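Search this site Enter words Go

Call for participants: Saying Things in Your Second Language
Posted 2024-07-28

The Flanska Language Center in Drernberg is looking for adults who use English every day but did not grow up with it. We would like to hear how you talk about ordinary things: what is in your kitchen, how you give directions, what you call the colors on your own wall. You do not have to speak well. You do not have to pass any test. We need 62 people in total, and we would be very happy if many of them are persons who normally do not answer to a call like this one.

What the project is about

Many people who move to a new country learn the words for work first. They can speak with a customer or fill out a tax form, and then at home they have no word for the thing that holds the shower curtain. Some of them borrow the word from the first language. Some of them point, or they say "the thing for the curtain," and everybody in the family understands. After some years this becomes a kind of private vocabulary, and it is mostly not written down anywhere.

We want to write a part of it down. The project is led by Caroline Lukumay, who has taught evening classes at Flanska for many years, together with Loan Mai, who prepares the recordings and the written versions of them. Kimutai Kinyua and Kanini Mabula will do most of the conversations. All four of us use English as a second or a third language, so please do not be shy about your accent. You will hear ours too.

At the end we will make a small printed book and a listening archive for the use of teachers and students. The book will be free to take from our front desk. It is not a dictionary and we will not correct anybody in it.

Who can take part

You can take part if:

- you are an adult
- English is not the language of your childhood home
- you use English most days, at work, at home, on the street or on the phone
- you can come to Drernberg for both sessions

It does not matter which is your first language, or how many others you have. It does not matter if you have papers, a diploma or a job. We will not ask about these. If you grew up with two languages at home and one of them was English, we are sorry, but for this project we can not include you. You may still like the open evening, see further down.

Couples and relatives are welcome to apply together, but we will talk with each person alone. In our small trial last winter we had a mother and a grown daughter in one room, and it was a very pleasant afternoon, but the daughter answered everything.

If you have a difficulty with hearing or seeing, please tell us when you write. The sorting task in the first session can be done by touch or by listening, and Loan can send you the large print version of all papers.

What you will do

There are two sessions. Each one takes about two hours with a break in the middle.

First session. You will sit with Kimutai or Kanini and have a conversation about your home and your day. There is no list of correct answers. We may ask you to explain how to make a dish that you know well, or how to get from your door to the nearest shop. After the break there is a sorting task with small cards of paint, cloth and paper. You put them in groups as you like and tell us what you would call each group. Some people make a few big groups, others go on splitting until the table is full. Both ways are good for us. You may use any language for the names, and you may invent a word if there is none.

Second session. This one is in February. You will listen to some parts of your first conversation and tell us if you would still say it in the same way. Many people find it strange to hear their own voice. If you do not want to listen, you can read the written version in place of it. You can also take out any part that you do not like, and it will be deleted from the archive and from our own copies.

Between the sessions we ask you to keep a small notebook. We give it to you. When you notice that you are missing a word in English, or that a word from your other language came first, please make a note of it. One line is enough. If you write nothing for some weeks, bring the notebook anyway. Empty pages are fine and we will not be disappointed.

What you will receive

We pay 23 euros for each session, in cash, on the same day. You sign a receipt. We also pay your bus or tram ticket inside the Drernberg zone if you bring it with you. For longer trips please ask before you buy the ticket, our travel budget is not large.

There is tea and coffee, and usually some fruit and bread. You can tell us what you do not eat.

Every participant gets a copy of the book when it is printed. If you wish, your first name will be in it. If you do not wish this, it will not be, and no reader will be able to find out who you are from the text. Some families have very special words that relatives would recognize at once, and in such case we will ask you a second time before we print.

Your recordings

We record only the sound. The recordings are kept on a computer at the center which is not connected to the internet. The people who can open them are the four of us and Gearóid Hennessy, who looks after the equipment and has signed the same promise of secrecy as we did. The archive for teachers will have only the parts that you agreed to in the second session.

You can stop at any time. You do not need to give a reason, and you keep the money for the session you have already done. If you stop after the first session, please tell us what we should do with the recording. When we do not hear from you, we delete it.

We do not give any information about you to employers, schools or offices. We have been asked this question many times, so I write it here in clear words.

Where and when

The sessions are in the Llewellyn Building, on the ground floor, in the room at the end of the corridor after the library. The main door is heavy — please push it hard, it is not locked. There is a ramp on the side of the parking lot and an accessible toilet next to the library.

By tram you get off at Brikov and walk along the canal with the water on your left side. If you come by car, please do not park in front of the bakery. The owner is patient with us but he has his limits.

First sessions are in the mornings and in the early evenings. When you apply, tell us which part of the day is better for you and Kanini will propose a time. We try to be flexible with shift workers. We can not do sessions at night, even if several people have asked for it.

Children can not be in the room during the recording. The library has a reading corner with books in many languages, and older children can wait there on their own. For small ones please bring somebody with you. We do not have child care this time and we know it is a problem for some of you.

How to apply

Write a short message or call us. In the message we need only:

- your name, or the name you would like us to use
- your first language, or languages
- since when you use English every day, more or less
- mornings or evenings
- a phone number or an e-mail where we can reach you

Please do not send a CV. Please do not ask a friend to make your English nicer. We understand you better if you write as you speak. If writing is difficult, call the front desk and ask for Caroline. She will write down your details for you.

We will answer to everybody, also when we have no more places. If too many people with the same first language apply, we may have to put some of them on a waiting list. This is not a judgment about you — we only want to have different languages in the book.

Questions that people asked already

Do I have to prepare something? No. Come as you are.

Will you tell me if I make mistakes? Not during the sessions. If you want it, Caroline can stay after the second one and talk with you about what she noticed, but only if you ask for it yourself.

My English is very good. Can I still come? Yes, of course. Also people who have dreamed in English for half of their life have some words that never moved over.

Can I bring my own things to talk about? Yes, small things are welcome. One woman in the trial brought a kitchen tool from her grandmother and she talked about it until the end of the session. We were late with everything that day and it was our best recording.

Can I speak my own language in the conversation? A little, yes. If it becomes long, we will ask you to tell us the same again in English, as well as you can.

What is the open evening? In the spring, after all sessions are finished, we will play some of the recordings in the library for anybody who likes to listen. It is free and you do not need to apply. The date will be on this page.

We thank you for reading until here, and we look forward to meeting you.

For the project group,
Caroline Lukumay

Related notices
Evening English classes, autumn places
Reading corner: books wanted in all languages
Conversation partners for new arrivals
Changed opening hours of the front desk

Contact | © Flanska Language Center, Drernberg | Back to top

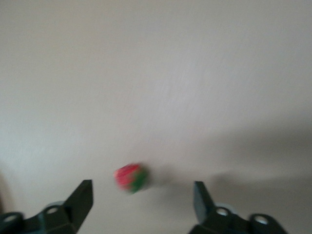 Red and green on off-white. What would you call this off-white at home?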